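Home News Media Contact

August
By Lenuța Bălan, Press Office
4 min read

Skimberg Opens Wallpaper Lending Library for Renters and Small Landlords

PRUSIMTHORPE – Skimberg, the wallcovering supplier, will open a lending library of full-width wallpaper lengths at its Prusimthorpe showroom on Saturday. Customers will be able to borrow long samples at no charge, hang them at home with removable strips, and return them before deciding whether to buy.

The library opens with 348 patterns. They include florals, stripes, plain textures, small geometrics and a large group of damasks. Most come from Skimberg's own range. The rest are supplied by Montecinos, the family-owned print works that has made paper for the company for 11 years.

Each borrowed length runs from ceiling to floor in a standard room. Customers may take two lengths at a time. The company's earlier sample service, which mailed out a cut piece the size of a sheet of letter paper, will continue for people who live too far away to visit.

"A small piece tells you the color and the feel of the paper," said Soledad Arancibia, head of pattern at Skimberg. "It tells you very little about the repeat. We have had customers order nine rolls from a small sample and then call us the day after hanging, upset, when there was no fault in the paper. They had never seen the whole pattern at its real size."

Returned orders were one of the reasons for the new service. Unopened rolls can go back on the shelf, but opened rolls usually cannot be resold. Skimberg expects the library to lower the number of opened rolls sent back by customers in its first year.

The library is aimed mainly at renters and at landlords with a few units. Many of the patterns are offered on a peelable backing that comes off painted drywall in full strips. Arancibia said renters should still get written permission before papering a room, and should test a small area behind a door or a piece of furniture first.

"Old paint is the usual problem," she said. "If the paint is not well stuck to the wall, the paper will take it off, and the backing has nothing to do with that. Press a piece of tape on the wall, leave it overnight and pull it off. If paint comes with it, talk to your landlord before you do anything else."

Showroom staff will offer help with measuring. Customers are asked to bring the height and width of each wall, the position of doors and windows, and a few phone pictures of the room taken in daylight and again in the evening. Staff will work out the number of rolls, including the extra needed for matching the repeat. Printed copies of the worksheet will be available at the desk.

Zollard, which makes paste and hanging tools, will stock a counter inside the library. It will sell brushes, seam rollers, plumb lines and smoothing tools, and will run short hanging lessons at 10 a.m. on opening day. Places in the lessons are free but must be booked at the showroom desk.
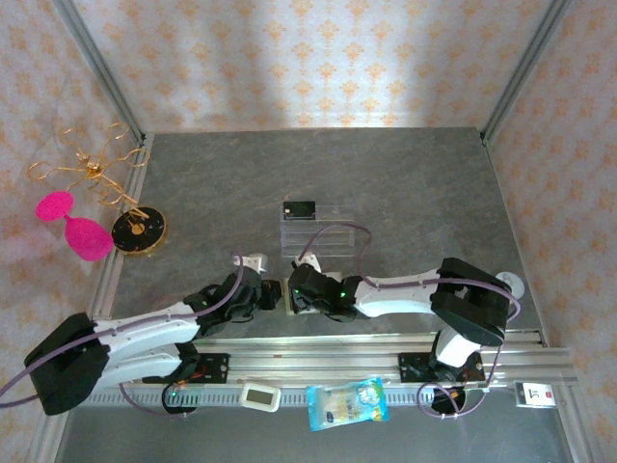
Damask is the largest group in the library and the one customers ask about most. The design began in woven cloth, and paper printers took it up later for rooms where fabric on the walls cost too much. It is often thought of as a pattern for formal dining rooms in dark colors. Arancibia would like customers to think about lighter versions too. Orange on white, repeated over three walls, makes a strong backdrop even in a small space, and it sits well beside a gray marble-look top. She suggests keeping the other surfaces plain and checking the pattern under the lights that will be used in the room. A brightly lit wall can look a good deal paler than the walls on either side of it.

Borrowed lengths can be kept for up to two weeks. A card on file is needed, and a charge applies only if a length is not returned or comes back cut. Lengths should be rolled, not folded, and carried in the tube provided.

The showroom is on the ground floor and has step-free access from the parking lot. Library hours will match regular showroom hours. Trade customers can reserve patterns ahead by phone.

Media contact: Lenuța Bălan, Press Office, Skimberg, Prusimthorpe. Interviews with Soledad Arancibia can be arranged on request.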